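Folletti Rectangular Serving Tray, Red
6 min read

I've been selling trays for longer than I'd planned to, and the Folletti is the one I keep having to reorder, so it's about time it got a proper page of its own instead of the two lines it had under "Kitchen, Other." I'm Vignesh Raju, I do the buying and most of the writing for Votside, and if you've emailed us about trays in the last year it was probably me who wrote back (sorry for the length, I get going).

So, the tray. It's a plain rectangle with a raised rim all the way around, and two cutout handles on the short sides. The large is 20 inches long and the small is a bit over two thirds of that. It's made by Folletti, a family shop that started out doing cafeteria ware and still thinks like a cafeteria, in the best way. Their whole catalog is about 30 pages, and most of it is stuff for hospitals. I like that. Somebody who makes trays for people carrying soup down a hallway all day has thought about handles more than I ever will.

Why I picked this one

I tried a lot of trays before settling. The wooden ones look great on a coffee table and I still have one at home, but people put them in the dishwasher. They just do! You can print it on the label in capital letters and you'll still get a sad email in March with a photo of something shaped like a potato chip. The metal ones are tough but they're loud, and if you've ever set one down in a house with a sleeping baby you know what I mean. The bamboo one from Urbańczyk was my favorite for a while – beautiful edges, really light – but the rim was so low that a glass would slide right up and over it if you took a corner too fast. I wrote to them and they were very nice about it, and the next version had a rim that was a hair taller, and I still lost a juice glass.

The Folletti has a rim you can feel with your thumbs while you're carrying it. That's pretty much what sold me. The handles are wide enough for a whole hand, even a big one, and the inside edge is rounded over so it doesn't dig in when the tray's loaded. The surface has a very fine texture to it, kind of like an eggshell, and cups grip it pretty well. It isn't rubber and I don't want you to expect rubber. If you tip it, things will slide. But they'll slide later than they do on a shiny tray, and that gives you a second to notice.

The color

We stock the red because the red sells. Folletti makes it in gray and a sort of oatmeal as well, and I can order those in for you, but they take longer and I have to buy a full carton, so please be sure before you ask me. The red is a proper tomato-ish red when you see it in daylight. Under warm bulbs it goes a little darker. A few customers told us it looked more orange on their phones, and one sent hers back over it, so if the exact shade matters to you (matching a kitchen, say) write to me and I'll mail you a sample chip. They're about the size of a guitar pick and they're free.

One thing I've come to like about a strong color is that you can find it. I put mine down somewhere in the yard every single summer and it's always the first thing I see from the back door.

What fits on it

On the large, I can get a breakfast for two if nobody wants pancakes. Two mugs, two cereal bowls, a small plate of toast, spoons down the side. For one person it's roomy. Dinner plates are trickier: one full-size plate sits fine with a glass and a side bowl, but two plates will overlap the rim on one side and then the whole thing rocks. If you mostly carry dinner plates, you want a bigger tray than this and I'd tell you to look at the Zoltgate butler tray, which we also carry. It costs more and it weighs a ton, but it's made for that job.

The small is really a one-mug-and-a-sandwich tray. I keep one by the kettle with the sugar and teaspoons on it, and I lift the whole thing off when I want to wipe the counter. Lots of people seem to buy the small for the bathroom or the entry table, for keys and mail and so on, and it's great for that too.

If you want things to stay put a bit better, lay a cloth down first. Any old tea towel, folded flat. It also keeps the noise down when you're stacking bowls.

Cleaning

Top rack or bottom rack, it doesn't care. I've run mine through more times than I could tell you and the surface still feels the way it did. Tomato sauce wipes off. Turmeric is another matter (I cook with a lot of it) and it will leave a faint shadow if you let it sit overnight, even on the red. A paste of baking soda and water got nearly all of mine out. Please don't use steel wool, it'll take the texture off and then you've got a slippery patch right in the middle.

Don't put it in the oven or the microwave, and don't set a hot pan straight on it. A hot mug or a soup bowl is fine. A skillet off the burner is going to leave a ring, and I can't replace it under the guarantee when that happens, so use a trivet.

Stacking and storage

They nest, but not all the way. Each one sits a little up from the one below, so a stack of four takes more height than you'd think. I keep mine on edge, in the slot between the fridge and the cabinet where the cookie sheets live. The handle holes mean you can hang them on a hook as well, and the small looks pretty cute hung up.

For cafés and church kitchens and the like, we do a case price on the large. There was a catering school that took 64 of them from us and they were all in use by the following week, and the only complaint I got was that they'd wanted more. Email me for case prices, I don't put them on the page because the shipping changes so much by where you are.

Sizes and details

Large: 20 inches long, raised rim, two cutout handles
Small: same shape, same handles, scaled down
Color: red in stock, gray and oatmeal to order
Dishwasher safe, not for oven or microwave
Guarantee: 99 days from delivery against cracks and warping

About that guarantee, it's ours and not Folletti's. If the tray cracks or bows in normal use, send me a picture and I'll send you another tray. You don't have to mail the old one back unless I ask for it, and I've only asked once.

A few things people ask me

Is it light enough for a kid to carry? The small, yes. My niece has been bringing me extremely cold tea on one since she was five. The large is light too, but the handles are too far apart for short arms.

Does it have feet? No. It sits flat on the table. If you're after a bed tray with legs, we don't have one I like right now. I'm still looking – if you've got one you love, tell me the maker!

Can it go outside? For a meal, sure. I wouldn't leave it in full sun for a whole season, the red will fade on you. Mine spent one July on the patio table and it's noticeably pinker than the others.

Do you gift wrap? We do brown paper and string, no charge, just say so in the order notes. Trays are easy to wrap and I enjoy doing them.

Orders that come in before noon go out the same day. The large ships in a flat box that won't fit most mailboxes, so put a note on the order if there's a porch or a neighbor you'd like it left with. 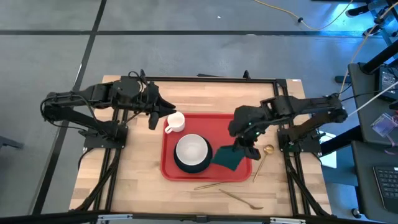 Red rectangular tray on a wooden tabletop, with a white cup and bowls.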